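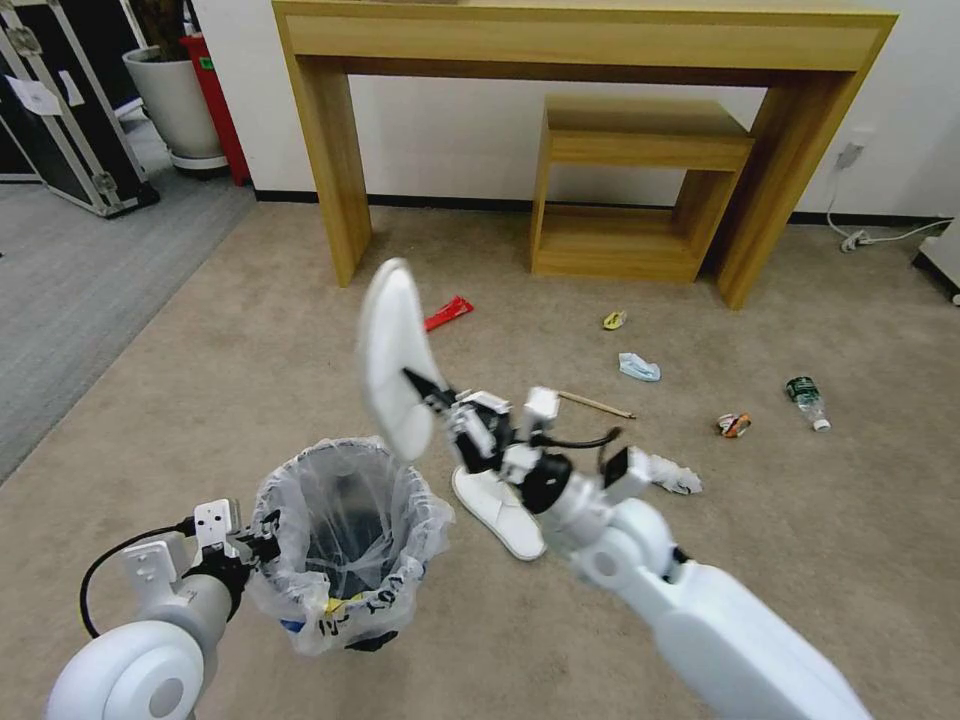
How do you keep a house clean when the whole family is inside all winter?
We stopped cleaning the house on one big day and started to clean one small part of it every evening.

I should explain how we came to this. I grew up in a place where the door stands open most of the year and the dust goes out with the broom. When we moved to Prenbridge I did not understand what a long winter does to the rooms. In November everybody comes in, and everybody stays in. The coats come in too, and the school bags, and the salt from the road.

My first winter I cleaned the way my mother did, everything in one day, from early morning until my back was hurting. By the next evening the kitchen floor looked the same as before. I was angry with my children, who had done nothing except live there.

It was my neighbor Tekle Habte who gave me a different idea. He works nights at the Pukarel bakery and he has very little free time. He told me he gives his apartment 16 minutes in the evening, before he leaves for work, and when the minutes are finished he puts down the cloth, even if the shelf is half done. I thought this was lazy. I tried it anyway because I was tired.

Now we have a paper on the refrigerator. The first evening is the entrance, the second is the bathroom, then the kitchen, then the bedrooms, and then we start again. My daughter Workneh likes the bathroom, I don't know why. My son likes to be asked last. If we miss an evening we don't do double the next day, we only continue from the same line on the paper.

Some things I still have to do separately. The oven is one. The windows are another, and I leave them until the weather is warmer, as the water makes ugly lines on cold glass. I bought a window liquid called Vutico from the shop near the bus station and it smells too strong for me, so I went back to vinegar.

For the road salt I can recommend a tray with a low edge for the boots. Ours cost very little and it saved the floor of the entrance. Before the tray I was washing this floor 3 times between breakfast and dinner. When there is already a white mark on the wood, warm water with a small spoon of vinegar takes it away, but you must dry the place well after.

My sister asked me on the telephone if the house is now perfect. It is not. There is a basket of clean laundry behind me while I write, and it has been there for 2 days. It belongs to the bedrooms, and the bedrooms are tomorrow.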